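Gyu-bin Cho grew up over his mother's grocery in Garircombe, and he says the first charity he knew was a notebook. When a neighbor could not pay, his mother wrote the sum in it. At the new year she tore out the pages.

"She never used the word giving," he told me. "She said the page was full."

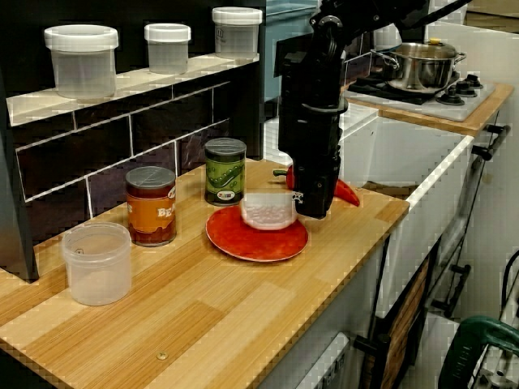
Office of Alumni and Community Giving

Cho left for college at eighteen and studied accounting. He worked for a freight company, Kimodero, and did not expect to come back. But the grocery closed, and the only other shop on Jang Street closed the year after. When he visited in July, he saw old people waiting for a bus with their empty bags.

He started the Funonine Fund with 2000 dollars of his own savings. The fund pays for groceries, but it also makes small loans to people who want to sell or cook food in the neighborhood. A borrower pays no interest and chooses the day of payment.

"My friends from the office asked me for the collection policy," Cho said. "I told them I will telephone, and I will ask how is the family. They thought I was joking."

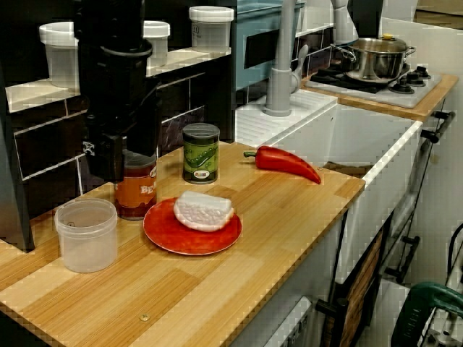

In its first year the fund received gifts from 54 donors. Most of them were former customers of his mother who now live in other cities. One woman sent a check for 1635 dollars and a letter. She had calculated what her parents owed to the grocery when she was a child, and she wished to close the account.

I asked if he had tried to give it back. He was quiet for a little.

"I called her and we spoke for one hour. She did not want it back. So it went to a man who needed an oven for his bakery, and I wrote to her about the bread."

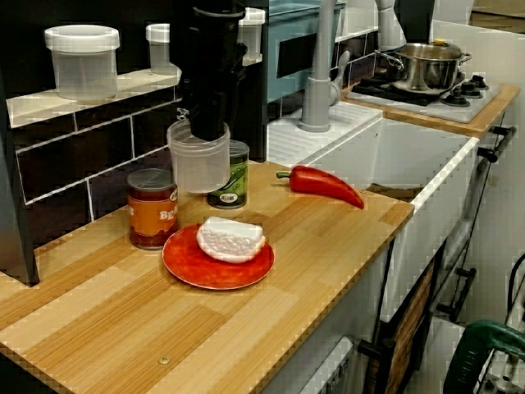

Photo: Funonine Fund

Not every loan went well. Of the first four, one was never repaid, and the borrower moved away. Cho still blames himself for this, because he approved the loan in one afternoon and did not visit her kitchen. Now he visits every applicant two times, once in the morning and once in the evening.

He keeps his job at Kimodero and does the work of the fund at night. Larger foundations have offered him money, but they ask for reports that he has no hours to write. He would like to hire one person next year, part time, who knows the street.

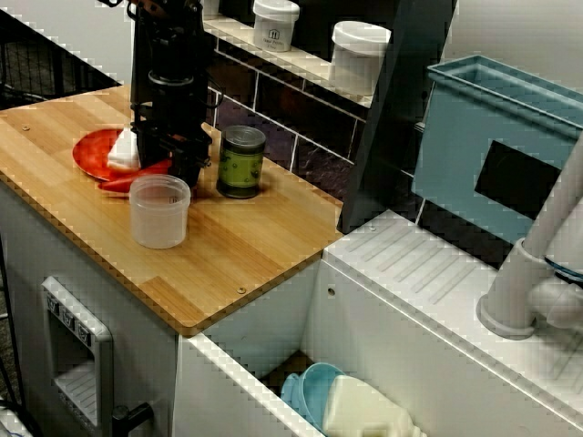
On the counter: red plate, plastic cup and green canister.

Before I left, I asked him about his mother's notebook. She still has it in her apartment, with most of the pages gone. He asked her once if he may show it to donors, and she refused.

"She said those are people's names," Cho said. "So I bought my own notebook."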